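Notebook, small parts bench
Monday, August 4, 2025

Started with the sorting today and did not finish. I write down what I decided, so that next week I don't decide it again in another way.

The situation in the morning: the screws and washers from the Fisgate job were still in paper bags in the drawer under the window. Some bags have writing on them, some have only a number, and one had opened at the bottom, so the M2 washers were lying everywhere in the drawer. I took the drawer out completely and emptied it on a tray. This took longer than I wanted. The washers go into every joint of the drawer and I had to use the small brush and then tape.

For sorting I used the white table. It is the best surface we have for this work, I see even the little spring clips on it, which I never see on the grey mat. The bad side is that things roll. I put a strip of masking tape along the edge and it helped for the screws, less for the bearing balls. If somebody finds a bearing ball on the floor near the door, please put it in the jar and do not throw it away.

About the boxes. In June we talked about buying a drawer cabinet and I was for it. Now I am against. With a cabinet you pull out one drawer, carry it to your place, and it stays at your place. With a flat box the whole family of parts travels together and comes back together. Also I can see through the lid if something is low. The cabinet from Gident is nice, I agree, but it needs a wall and we do not have a free wall.

So I stay with the flat boxes with the smoky lid and the black latches. I know that some colleagues prefer completely clear ones. The smoky plastic is a little darker to look through, but for metal parts it is enough.
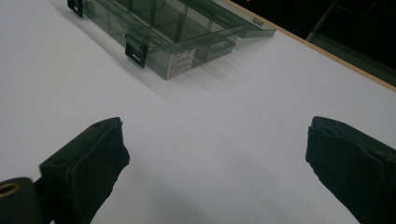 The rule for filling, as I understand it after today: small things on the latch side, bigger things on the hinge side. I tried the other way first. When the box is open in front of you, your fingers arrive first at the latch side, and with small parts you want to have your hand flat and near. With the long screws it is no problem to reach over. I also leave one cell empty in each box. It is for the parts which you took out and did not use, so that you do not drop them in the wrong cell when you are in a hurry. Afterwards this cell must be emptied by the person who filled it.

Please close both latches before lifting. I repeat it because I found the box with the nylon spacers closed with one latch only, and when I lifted it the lid bent at the corner and the spacers changed cells. It was my own fault also, I should have looked. I sorted them again by length with the calliper. The 6 and the 8 are easy to see, but between the 8 and the 8.5 I can't trust my eyes. Why we have 8.5 at all I could not find in the old pages. I kept them and put a question mark on the label.

Labels. I printed new ones with the Lokard tape and made two tests:

First test, label on the lid. It looks tidy, but when the box is open the lid lies back and you read the label upside down or not at all.

Second test, label on the short side. You can read it when the boxes are standing in the rack, and also when the box is open on the table. I take this one. The tape holds well if the plastic is wiped before with alcohol and left to dry. On one box I forgot the wiping and a corner came up before lunch.

What to write on the label: kind of part, size range, and the letter of the shelf. No project names. We had "Fisgate misc" and "Fisgate misc new", and inside were the same M3 screws in both. Project names are old after one year and the screw is still the same screw.

Stock after sorting. I weighed the M2.5 pan heads on the letter scale and calculated from a small sample, which gave 197 pieces. I ordered 2000 more from Qian, it is the smallest pack with a reasonable price. It is too many for the box, so the rest will stay in the original bag on the bottom shelf, folded and closed with a clip. Please refill from the bag and do not open a new one.

The washers from the drawer I did not count. I sieved them with the two printed sieves from last year. The finer sieve is worn in the middle and lets some wrong ones through, so I went over the result again by hand. I think it is good now, but if you take M2 washers for something important, look at them first.

Dividers: the loose ones are a trouble. In the older boxes they can be pulled out, and the thin washers slide under them from one cell to the next. I tried a line of hot glue along the bottom. It was ugly and it came off when I flexed the box. Then I tried a piece of thin foam cut to the size of the cell and pushed down with the divider on top. This is better, nothing goes under. It makes the cell a little less deep and the cutting is slow – for one box it is fine, for all of them I would not like to do it. Only the washer box needs it, I think. Screws do not go under.

Things that I threw away: screws with damaged heads, the rusty ones from the jar, all the empty paper bags. Things that I wanted to throw away and did not: the black cable clips (they fit the old lamp), and a bag of very small hinges. Nothing is written on the bag. If the hinges belong to you, take them or write your shelf letter on them.

Still open:
– inserts, brass, all sizes mixed in the jam jar
– E-clips, and find a better tool to pick them up than my tweezers, which throw them
– rack: the second shelf is too low for a box with a label on top, move it up by one hole
– foam, ask if there is a bigger sheet somewhere
– return the letter scale to the office

The tray with the unsorted inserts is now on the shelf over the sink with a sheet of paper over it. Please leave it there, I continue with it on my next free afternoon.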